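Packaging and Storage of Small Household Goods
Unit 8: Bottles, Cartons and the Packing Table
Handout for the second half of the course

Read this before the practical. The first part repeats some of what was said in the lecture on carton grades, and the rest covers the sorting and packing of drinkware, mainly vacuum bottles. Bring your own tape and a soft pencil. The Ornier workbook is needed for the table exercise but not for the reading.

1. What a vacuum bottle is, for packing purposes

A vacuum bottle has two walls with the air drawn out of the space between them. In most bottles sold today both walls are steel. Older ones, and some tabletop jugs, still have a glass liner inside a metal or plastic shell. You can't always tell from the outside, so look at the label or the paperwork before you decide how to pack it. A glass liner can break from a knock that leaves no mark on the shell.

Steel bottles are more forgiving, but a dent is still a problem. If the outer wall is pushed in far enough to touch the inner one, heat passes across at that point and the bottle no longer holds its temperature. A dent near the base is the usual one, and it generally comes from a drop onto the rim of the base. For this course, treat a dented bottle as a return and don't put it back in stock.

The coating matters too. Powder coating takes light rubbing well. Gloss paint doesn't, and it will show a ring where two bottles have been touching during a long trip. Put a sleeve, a sheet of tissue or a card divider between them.

2. Caps, cords and other loose parts

Screw the cap on until it stops, then back it off slightly for long storage. A cap left fully tight for months presses the gasket flat in one place. For shipping, leave it tight.

Some caps carry a cord or strap. Lay it flat against the side of the bottle before the sleeve goes on. A cord folded under the base makes the bottle stand crooked in the carton, and the weight of the next layer then comes down on one side of it.

If the cap has a mark on it, check whether it is meant to line up with something on the body. On some models it shows the open and closed positions, on others it is only decoration. The supplier's sheet will say. In the Heltutov case study in your reader, a whole shipment was opened again over this point, and the caps had been fine all along.

Spare gaskets go in a small bag, and the bag goes in the carton beside the bottle. Don't put it inside. Buyers rinse the bottle and lose the bag down the drain.

3. Reading the label

The label should give you the kind of article and the capacity. The capacity is what the bottle holds, and it tells you very little about its outside size. Two bottles with the same capacity can differ by a good inch in height, depending on the wall, the neck and the cap. Measure the bottle with the cap on, at its tallest point, and write down that figure.

Write the measurements in this order: height, widest diameter, weight empty. The Mészáros table in the appendix uses the same order. Example from last year's exercise: height 264 mm, diameter 70 mm. The inner carton for that bottle needs clearance on every side for the sleeve, and more at the top if the cap is domed.

Stock labels go on the carton. Item labels stay on the bottle unless the customer has asked for them to be removed. If you do remove one, warm it first and peel slowly from a corner.

4. Choosing the carton

Plain brown corrugated board is the standard outer carton. Printed cartons in color are mostly used as retail boxes, and they are often lighter board than they look. Don't use a retail box as an outer carton on its own account. Put it inside a brown one.

Cartons can be reused if they pass these checks:
The corners are square and not crushed.
The seam is holding along its full length.
The board does not feel soft when pressed with a thumb.
Old shipping labels have been removed or fully covered.

Scuffing on the surface is fine. A scuffed carton with sound corners is worth more than a clean one that has been damp and dried out again. Damp board keeps its looks but loses much of its stacking strength, and you find this out when the bottom row gives way.

For stacking, assume up to eight cartons of the light grade in one column, fewer if they will stand over the summer. In July the storeroom is humid and we drop the height.

5. The packing table

Set up the table so that the cartons are at the back and the goods are in front, with a clear space between you and the item you are packing. Large boxes go at the back so they don't hide small ones. Keep scraps of tape off the tops of the boxes, or they end up stuck to the next item.

Work on one article at a time. Stand it upright in front of you, check it, wrap it, then pack it. Soft packages and printed bags go to the side, label up. They are easy to lose behind a carton.

Record sheets: one line per article, using the stock number from the list. The practice list begins at 3661. Leave the last column blank, as it is filled in after the drop test.

6. For the practical

Work in pairs. Each pair packs one vacuum bottle and one article of their own choice. Hand in the record sheet, a sketch of the inner carton with measurements, and a short note on why you chose that board. Half a page is enough.

Reading: Piser workbook, the chapter on cylindrical goods. Skip the section on wine.

A bottle at the table, standing upright with the cartons behind it, before wrapping:

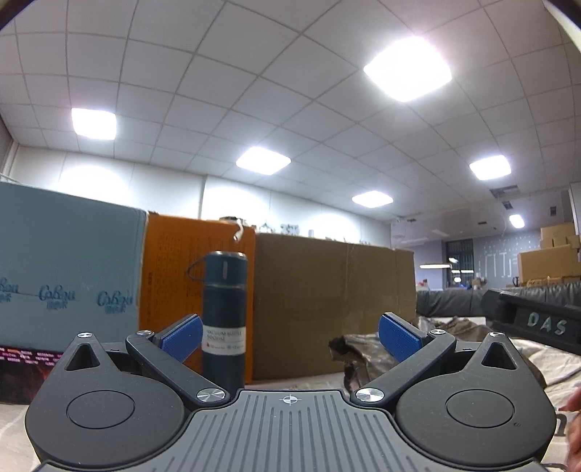
Notburga Pichler: On section 2, I would add that the cord should be taken off completely if it unclips. We lay them flat at our warehouse as well, and they still work their way under the base on longer trips. A clipped cord in its own small bag has given us less trouble. Could the record sheet have a column for loose parts?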